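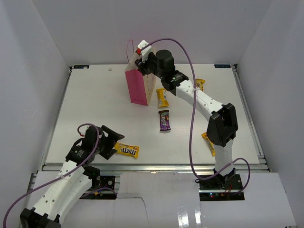
A pink paper gift bag and some sweets to go with it.

How to put together party bags without losing a whole weekend to it

I have been filling party bags for a good many years now, first for my own children and then for nieces, nephews, the end-of-term do and once, rather rashly, for an entire street. In that time I have made most of the mistakes going. I've run out of bags, I've bought balloons that wouldn't blow up, and I've stood in the kitchen at midnight trying to remember which bag already had a bouncy ball in it. So this is my way of doing things, written down at last because people keep asking (and because I forget it myself between birthdays!).

Start with the list of guests and add a few

Write down every child who has been invited, whether or not you've had a reply. Then add 3 more. There will be a little brother who comes along to the pick-up, or a cousin who is staying for the week, and a small face at the door with nothing to take home is a hard thing to bear. Any spare bags can be emptied and the sweets eaten by the grown-ups, which has never been a hardship in our house.

Decide on your budget before you go to the shops

I do it this way round every time. If you walk into a shop with a vague idea, you'll come out with novelty rubbers shaped like pineapples and a very long receipt. Settle on an amount per bag, write it at the top of the list and stick to it. Paper bags count towards the amount, and so do ribbon and labels, which are the things that quietly creep up on you.

Buying multipacks and sharing them out is nearly always the cheaper way, but do check that each sweet inside is wrapped by itself. You'll also want to see the full ingredients printed somewhere, even if it's only on the outer packet. Cut that panel out and keep it in a drawer until the party is well over, in case a parent rings up to ask.

Choosing the bag

For years I used the thin plastic ones, and they did the job, but they slump. A paper bag with a flat bottom stands up by itself while you fill it, and it looks smart lined up on the hall table. Mine used to come from Awwad, the little card shop near the station, until they stopped doing the plain ones. Now I pick up whatever is bright and has handles. Handles matter more than you'd think when a four-year-old also has a balloon, a coat and a slice of cake to carry.

If your bags arrive folded flat, open them all the evening before. Put your hand inside, push the base down gently and run a finger along the side folds. It's a nice job to do in front of the telly. 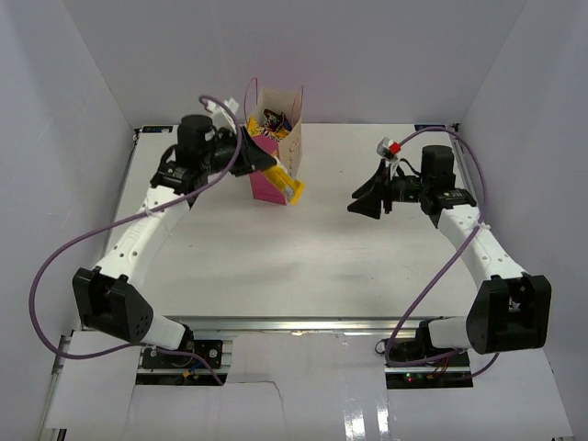 Filling the bags

Put the heavy and flat things in first: a small book, a colouring pad, a pack of crayons. After those come the sweets and snacks, stood on end if the packets are long, so that a bit of colour peeps over the top. Anything that can be crushed goes in last of all. I leave cake out of the bag entirely and hand it over at the door in a napkin, having once had to scrape buttercream off a jigsaw.

Work along the row with one item at a time. Every bag gets its crayons, then every bag gets its sweets, and so on to the end. It feels slower than finishing each bag in turn, but you'll spot a gap straight away, and children are very happy to help if they're in charge of a single thing. Mine like to be on stickers.

Allergies and other worries

Ask when you send the invitation, and ask again the week before. Make up any special bags first, on a clean table, and write the child's name on them in pen. For under-threes I swap boiled sweets and small toys for a board book or a little pot of bubbles. A summer party (ours is in July) is no place for chocolate either, unless you can keep the bags somewhere cool until home time.

Closing and storing

A strip of ribbon tied through both handles keeps everything in and takes a moment to undo. Stand the finished bags in a shallow cardboard box, shoulder to shoulder, and put the box up high. The top of the wardrobe works for us. They'll keep happily for 5 days, though I'd check the dates on anything baked.

On the day, move the box to the front door just before the last game, and put one grown-up in charge of handing out.

Next time: pass the parcel, and how much newspaper you need for it.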